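Repair and Reuse in Skeltville: progress report to the Guzmán Fund

Second reporting period, ending in March
Prepared by Achilleas Tsolakis, project coordinator

1. Where we are now

In our first report we wrote that the workshop had opened later than planned and that the upholstery course had not begun. Both matters are now settled. The workshop on Jurnlow Road is open on weekdays, the heating works, and the upholstery course is in its second group of learners. The collection service for used furniture started slowly but has become regular.

The part of the work which is still behind is the sale of finished pieces. I explain the reasons in section 4. I would like to say already that we do not ask for more money in this period, but we do ask for permission to move a part of the budget from one line to another.

2. Collection of furniture

During the period we received 200 pieces of furniture from households in Skeltville and the villages near it. Most of them were chairs of different kinds, followed by small tables and chests of drawers. We had expected more wardrobes. People telephone us about wardrobes very often, but when our driver comes to see them they are usually too wide for the stairs, and the household does not want to take them apart.

We have changed the way in which we accept pieces. Before, the driver decided alone at the door. Now the household sends us a short message with the size and the condition, and the workshop answers the next working day. This has reduced the number of journeys which end with an empty van. It has also caused some complaints from older residents who do not use messages, and for them we keep the telephone line open on Tuesday mornings.

The van itself needed new brakes. The cost was covered from the line for transport, and there is a small amount left in it.

3. The upholstery course

The course lasts eight weeks. The learners begin with a drop-in seat from a dining chair, continue with a stool, and finish with an armchair which they work on in pairs. In the first group two learners left before the end, one for a full-time job and one for family reasons. All the others finished their armchair.

We have learned that the armchair stage was too short. Taking off the old cover takes much longer than we had planned, especially where an earlier repairer used many staples over the original tacks. For the second group we moved one week from the stool to the armchair, and the teacher tells me that the work is calmer.

Striped and checked cloth was another difficulty. The learners like it and the customers ask for it, but it needs more material than plain cloth, and a mistake in cutting is seen at once. The line of the stripe has to be carried from the back down to the seat and then over the front edge. In the first group we allowed everybody to choose freely, and we used more cloth than we had counted on. In the second group plain cloth is given for the first two tasks, and stripes are permitted only for the armchair.

Our cloth comes from Tosteo, which sells us ends of rolls at a lower price. The agreement was renewed without changes. The only weak point is that we cannot know in advance which colours will come, so a customer who wants one exact shade has to bring their own material.

4. Sales and the showroom

The plan said that finished pieces would be sold from the front room of the workshop. In practice the front room was used for storage during the winter, when the rear shed had water coming in under the door. The shed was repaired by the landlord at the end of the period and the furniture was moved back.

For this reason the income from sales was 2,000 euros, which is lower than our target. I do not think the demand is weak. The pieces which we could show properly were sold quickly, and we have a waiting list for armchairs with a high back – several people on it told us that they find it easier to get up from such a chair.
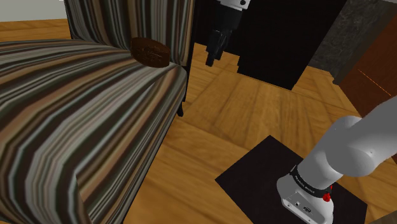

Ifeoma, from the second group, wrote in her feedback form that she would have liked to learn how to set a price as well as how to sew a straight seam. "I know now how many hours are in a chair," she wrote, "but I would not know what to say to a person who asks me for a discount." Other learners made similar remarks. We will therefore add one evening on costs and prices, which I will teach myself with help from the bookkeeper.

5. Changes we ask you to approve

We ask to move the unused part of the line for printed leaflets to the line for tools. The leaflets brought us very few enquiries, while the workshop has only two heavy sewing machines and the learners often wait for them. With this change we could buy a third machine, second-hand, and have it serviced before the next group begins.

We also ask to keep the telephone line for older residents until the end of the grant. It was planned only for the opening months.

6. Next period

The front room will be painted and opened for visitors on two afternoons a week. The third group of learners will start after the second one has finished its armchairs, so that there is enough floor space for both the teaching and the storage. We will try again to find a partner for the wardrobes, perhaps a joiner who can use the boards.

The list of expenses and the attendance sheets are sent separately. The receipt for the van brakes is missing from the list – the garage has promised a copy, and I will forward it as soon as it arrives.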